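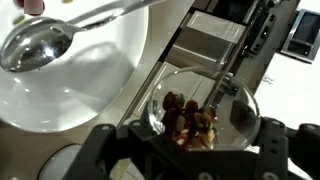
La cuchara de acero, en el cuenco blanco.

LAS CARTAS DEL CORONEL

El museo de Anidville tenía una sala dedicada a los amores del coronel Hegyi y otra, más pequeña, dedicada a sus batallas. La primera recibía casi todas las visitas. Crescencio Ochoa, que llevaba dieciséis años escribiendo los rótulos, sabía de memoria los nombres: la viuda del puerto, la profesora de canto, la hija del boticario de Flukdale. En la plaza, los hombres mayores los recitaban como otros recitan alineaciones de fútbol.

Itzel Trujillo llegó en agosto con una beca para catalogar la correspondencia. Eran 1,038 cartas en 16 cajas. Crescencio le enseñó el archivo, le dio una llave y le pidió que no usara bolígrafo.

— Las de amor están en las dos primeras — le dijo —. Lo demás son cuentas.

Itzel empezó por las cuentas. El coronel pagaba tarde y discutía los precios de la avena. Después abrió las cajas de amor y leyó sin prisa, copiando en un cuaderno las fechas y los remites. A los diez días fue a buscar a Crescencio.

— La profesora de canto le contesta a cosas que él no le ha escrito — dijo.

— Se habrán perdido cartas.

— Y la viuda del puerto hace la erre igual que la profesora.

Crescencio se puso las gafas. Pusieron las hojas una junto a otra sobre la mesa. La erre era la misma, con el palo corto y una vuelta hacia dentro. También era la misma en las cartas de la hija del boticario. Itzel sacó entonces un recibo de avena firmado por Teodoro Ledesma, secretario del coronel durante la campaña y los años de retiro.

— No puede ser — dijo Crescencio, pero lo dijo bajo.

Esa noche Crescencio cenó solo y no encendió la radio. Pensó en Ledesma, del que el museo guardaba únicamente un tintero y un par de guantes. Se lo imaginó en la casa de Grududden, en invierno, inventando a una mujer que echara de menos a su jefe. Luego a otra. Quizá el coronel se lo había mandado. Quizá lo había hecho por su cuenta y el coronel había contestado de buena fe, creyéndose querido en tres ciudades. Las dos posibilidades le parecieron tristes, y la segunda un poco menos.

La directora, Maarja Mets, escuchó el informe de pie. Preguntó cuántas personas lo sabían.

— Nosotros dos — dijo Itzel — y ahora usted.

— La sala de los amores paga la calefacción de todo el edificio.

Itzel dijo que lo entendía. Dijo también que el catálogo llevaría su firma y que no iba a poner en él a tres señoras que no habían escrito nada. Maarja miró a Crescencio, que miraba por la ventana.

— ¿Y usted?

— Yo puedo cambiar los rótulos — dijo él —. Son 200 palabras por vitrina. Cabe.

Tardó una semana. Quitó la palabra «conquista», que aparecía en cuatro sitios, y dejó las cartas donde estaban. En la vitrina central hizo hueco para los guantes. Eran unos guantes de piel oscura, gastados en el pulgar derecho.

El primer visitante de la mañana fue un hombre de la plaza. Leyó el rótulo nuevo dos veces, con las manos a la espalda, y preguntó quién era ese Ledesma. Crescencio dejó el manojo de llaves sobre el mostrador y fue a contárselo.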